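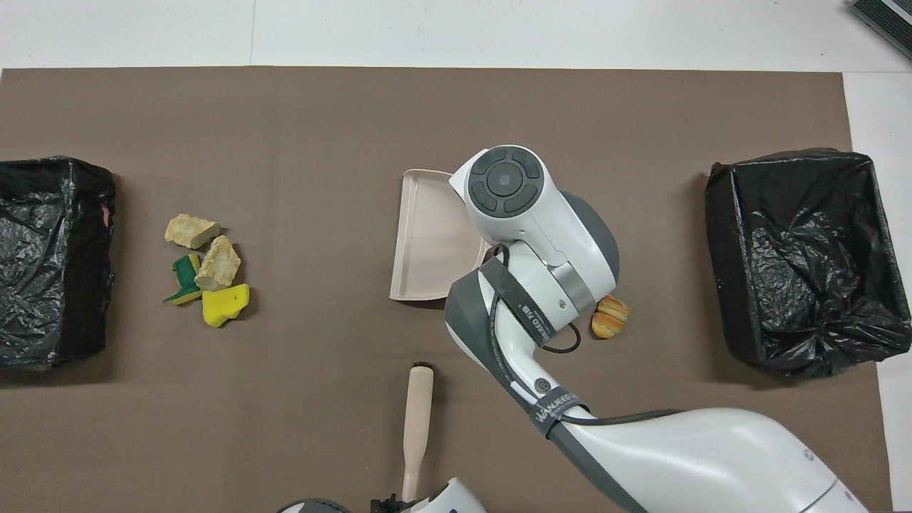

Where Does Your Trash Go?

Every home makes trash. You peel an orange, open a package, blow your nose, and something is left over that has to go somewhere. Most people put it in a can, tie up the bag, and stop thinking about it once the truck has come by. The trip the bag takes after that is long, and a lot of people work to make it happen.

The word "trash" covers many things. People who work with it sort it into kinds. Food scraps and yard clippings are called organic waste. Paper, metal cans, glass bottles, and some plastics are called recyclables. Batteries, paint, and old medicine are called hazardous waste, and they need special care. Whatever is left after that is plain garbage.

Pickup

In the town of Flurancombe the first garbage trucks leave the yard at 5 in the morning. Each truck follows a route, which is a list of streets in a certain order. The route is planned so that the truck makes as many right turns as it can. Left turns take longer and mean waiting for traffic.

Samuele Fontana drives one of these trucks. His route has 2444 stops on it, split up over the week. When the truck is full he has to drive to the transfer station and empty it before he can go on.

The back part of a garbage truck is called the body. Inside the body is a strong metal plate that moves back and forth and squeezes the trash together. Squeezing trash is called compacting. A truck that compacts can carry much more than one that does not, because a lot of what is in a garbage bag is air.

You can try this yourself with a cereal box. Stand the empty box on a table and look at how much room it takes up. Then flatten it. There is the same amount of cardboard as before, but it takes up much less space.

The transfer station

A transfer station is a big building with a hard concrete floor. Garbage trucks back in and dump their loads on the floor or into a pit. Then a loader, which looks like a tractor with a wide bucket in front, pushes the trash into very large trailers. One trailer can hold the loads of several garbage trucks.

Towns use transfer stations when the landfill is far away. The landfill that serves Flurancombe is 37 miles from town. It would waste fuel to send every truck that far and back, so the trailers make the long trip and the garbage trucks stay close to home.

Landfills

A landfill is a place where garbage is buried. People sometimes call it a dump, but a dump and a landfill are different. In an old-fashioned dump, trash was left in a heap on the ground. Rain ran through it and carried dirty water into streams. Rats and flies lived in it.

A modern landfill is built in layers. Workers dig a wide hole and cover the bottom with packed clay. Clay is good for this job because water moves through it very slowly. On top of the clay goes a sheet of thick, tough plastic called a liner. Pipes are laid above the liner to collect any water that trickles down through the garbage. This dirty water has a name — leachate (say LEECH-ate) — and it has to be cleaned before it can go back into a river.

Each day's garbage is spread out and crushed by a heavy machine with spiked steel wheels. At the end of the day it is covered with soil or another cover. The cover keeps the smell down and stops paper and plastic from blowing away. The next day another layer goes on top.

When a landfill is full, it is sealed with more clay, more plastic, and a thick layer of dirt. Grass is planted on it. Some old landfills are now parks, and you can walk over one without knowing it.

How long does trash last?

Things rot when tiny living creatures such as bacteria and fungi eat them. Most of these creatures work fastest when they have air and water. Deep inside a landfill there is very little air, so things rot slowly. Scientists digging in old landfills have found newspapers that could still be read after many years.

Glass does not rot at all. Plastic does not really rot either. It can crack into smaller and smaller bits, but the bits are still plastic.

Food does break down in a landfill, and it gives off a gas called methane when it does. Methane traps heat in the air and it can burn, so landfills have pipes to collect it. Some landfills use the gas to make electricity.

Other places trash can go

Some cities burn their garbage in special plants. The heat boils water, and the steam turns a machine that makes electricity. Smoke from the fire has to go through filters first. Ash is left at the end, and that has to be put somewhere too.

Recyclables go to a sorting center. Magnets pull out the steel cans. Spinning screens separate flat things like paper from round things like bottles. People stand along the moving belts and pick out what does not belong. Leonie Haberkorn has worked on the belt in Flurancombe for 23 years. The worst items, she says, are garden hoses and strings of lights. They wrap around the machines, and everything has to stop until somebody cuts them loose.

Food scraps and leaves can be turned into compost, which is dark and crumbly and good for gardens. A compost pile needs air, so it should be turned over with a fork every week or two.

Things to do at home

Flatten boxes before you put them out.

Rinse jars and cans. They do not have to be perfectly clean.

Never put batteries in the trash or in the recycling. They can start fires in trucks. Ask a grown-up to take them to a store or center that collects them.

Tie bags shut so that nothing falls out when they are lifted.

Words to know

Compact: to squeeze something so it takes up less space.

Leachate: dirty water that has passed through garbage.

Liner: a sheet that keeps water from getting out of a landfill.

Methane: a gas given off when things rot without air.

Organic waste: waste that comes from plants or animals.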